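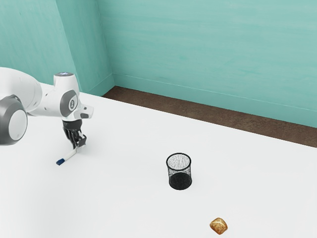 Fig. 1. Simulated tabletop task: marker held in the gripper, mesh cup and bread roll on the table.

Home | Groups | Minutes | Documents | Contact

Simulation Practice Group - Minutes
January. Taken by Linnea Berge, Climetis

Present: Delia Bustos (chair), Sheena Forsyth, Ivana Palma, Linnea Berge.
Apologies: Yuzuki Kikuchi.

1. Previous minutes
Agreed with one correction: Tratorer submitted 221 episodes, not 212.

2. Start conditions
SF reported that nearly 323 episodes in the shared set carry no record of object start positions. Agreed that start positions shall be logged for every object on the table, including those the task does not use.

3. Grasp and release
IP proposed that a grasp counts as held only after 2 seconds clear of the surface. DB asked whether this applies to long thin objects, where the lower end may touch first. Wording to be revised - clause 5 stays in draft until then.

4. Labelling
Rendered material shall be marked as simulated in all reports. Weleo's request for an exemption for internal slides was declined.

Actions
IP: redraft clause 5.
SF: write to Tratorer about the missing records.
YK: check the caption template.

Meeting closed 15:40.

Contact the secretary | © Climetis | Back to top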